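3.2 Fold states and crease retention

Flat household linens were sorted into fold states before any measurement of crease depth was made. The sorting followed the scheme in the Dremdale protocol, with one change: the original category "partly folded" was split, as it covered both items with a single clean fold and items in which a fold had begun but the remaining cloth lay gathered. These two conditions gave different results in the pilot and could not be pooled.

The full set contained 418 observations from 13 households. Each item was a plain, light-colored textile with at least one sewn hem. Items with printed patterns were excluded, as were fitted sheets, whose elastic corners prevent a flat reference state. Participants folded at their own table or counter and were given no instruction on method. Observations in which the item had left the work surface were dropped before coding.

Coding was done by two raters working separately. A fold was recorded when one layer of cloth lay over or stood against another along a continuous line. Gathered cloth was recorded when several short folds met without a common direction. Where both were present, the item was coded as mixed, and the position of the hem relative to the main crease was noted. Disagreements were settled by a third rater (Onyekachi Ezeani), who saw neither of the earlier codes.

The hem proved to be the most useful landmark. Stitching remains legible under uneven light, when the weave itself is lost in bright areas, and it keeps its spacing when the cloth is bent. In the mixed state it was often the only feature from which the orientation of the item could be recovered. Figure 4 shows a light cloth on a wooden surface, with a line of stitching running diagonally beside a raised flap and the lower edge bunched.
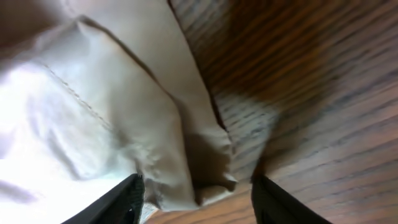
3.3 Effect of surface

Wood and laminate surfaces were compared using the 100 observations for which the surface material had been recorded by the participant. Mixed states were more frequent on wood. The difference was small and may reflect the size of the tables in the sample, as most of the narrow surfaces were also wooden. A second round of 70 observations, collected in September with a fixed surface width, was used to check this point and is reported in Section 4. Crease depth was not compared across surfaces, owing to the uneven distribution of cloth weights in the first round.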